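Larnach workshop notebook
May 19, 2019
Evine hand-held gripper kit, trial notes

Second full session with the Evine kit and I like it more than I did after the first. Unpacking to first usable recording took 15 minutes, which includes me hunting for the right cable. The Dzene set we had on loan ate most of a morning before it would talk to anything!

Good things so far. The trigger has a light, even pull and you can feel the fingers meet. The software drops a marked bookmark every time you close them, so going back through a take is quick. Nonham (our supplier for this one) quoted a replacement finger set with a 13 day wait, so I've asked for a spare pair now. The manual is short and the wiring page is really well drawn, go look at it even if you aren't using the kit.

Less good: the calibration page refuses to save if you leave the name field blank, and it doesn't tell you so. Lost a calibration that way. Also the left and right units come labeled in tiny gray type on a dark body. I put tape on ours.

Log files: nearly 100 short takes on the drive now. Folder names are a mess, my fault, will fix before anyone else has to open them. Version 2 of the recorder is supposed to arrive in June and should name them for us. Still to try: the slow-motion setting, and the finger pads in the little bag.

Tracking is the part I was most curious about, and I want to push it harder before we tell Nonham yes or no. Open space is easy for it. Reaching into furniture is the real test, so the cabinet with the red-backed compartments is a great place to work: one hand stays out in the open with the fingers spread and its cube in plain view, while the other goes in past the wood-grain edge with the cube tilted over and the gripper body in shadow. I want to compare the two tracks from takes like this, left against right, and see if the inside one wanders. Cable length matters here too, with a line running back along each arm. Next job is to plot both tracks on one sheet and pin it by the bench. 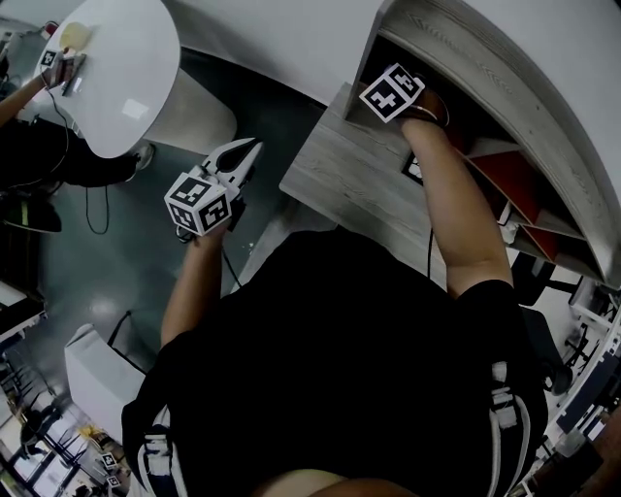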